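Prukthorpe opened as a 2-point home favorite over Flaltwood and moved to 3 by noon, after the visitors listed point guard Jad Khalaf as out with an ankle sprain. Ellach, the first book to post a number, held its limit at $500 per bet until the injury report was final.

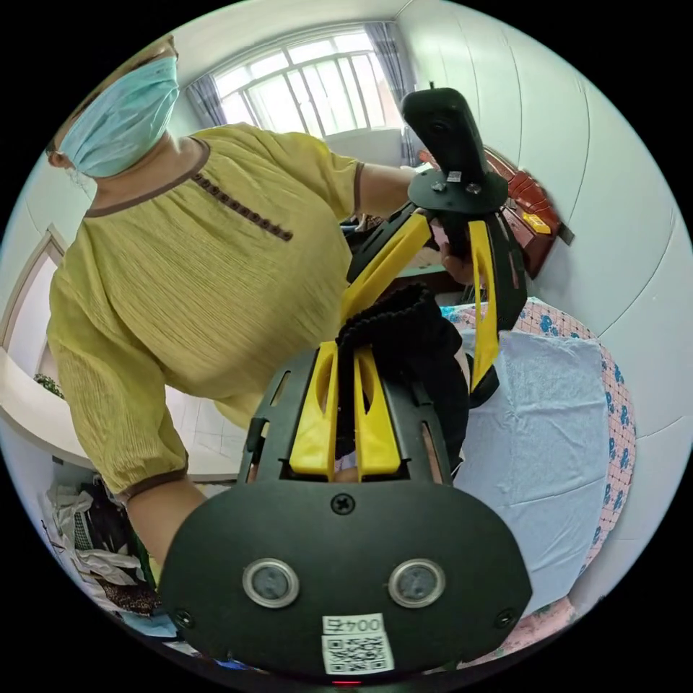

What happens to a spread bet if Prukthorpe wins by exactly three?

Bets placed at the current number are a push and the stake is returned. Bets on Prukthorpe at the opening number win, and bets on Flaltwood at that number lose.

Khalaf runs most of Flaltwood's half-court sets, and his minutes will be split between Zaid Ghanem and a reserve called up in March. Ghanem is the better defender of the pair but turns the ball over more often. Ellach head trader Rania Sabbagh said the early money was on Prukthorpe – mostly small bets – and that the move came from the injury news alone.
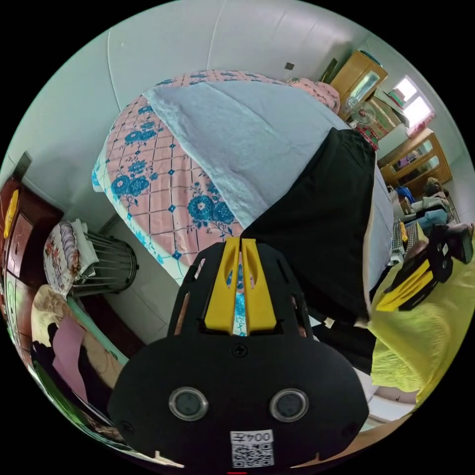

The total has been quieter. It came down half a point after the Khalaf report and has stayed there, with both teams near the bottom of the league in pace. Prukthorpe coach Dalal Kanaan has shortened her rotation in the last month, and center Joonas Heinonen is expected to start after missing the previous game with a stomach illness. Heinonen's rebounding prop is listed at 12, with the over priced slightly higher than the under.
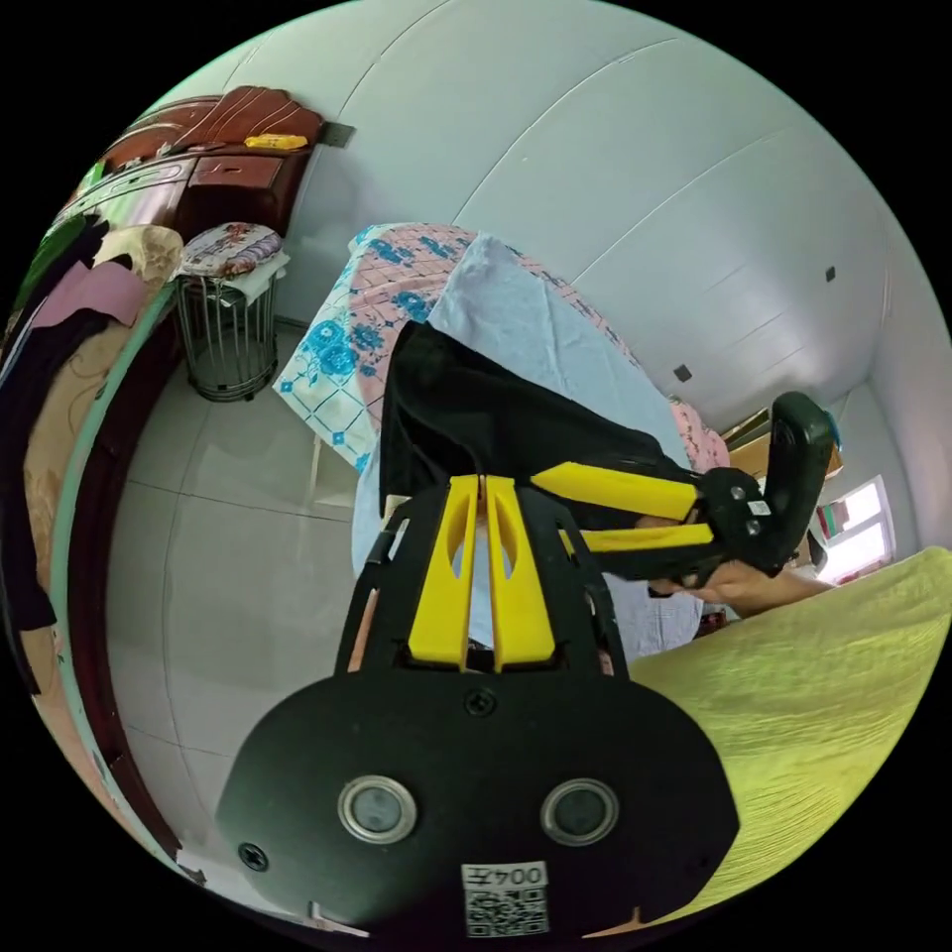
Prices at Ellach and Nkuna, the other book with a full menu on the game, have come together since the morning. Nkuna opened Prukthorpe a half point higher and gave that back within the hour. On the moneyline the two books are now set much like the pair of yellow fingers in the photo, close together with a narrow gap between them. Nkuna still has the better return on Flaltwood. Tip-off is at 7:30 p.m., and both books will take live bets through the fourth quarter.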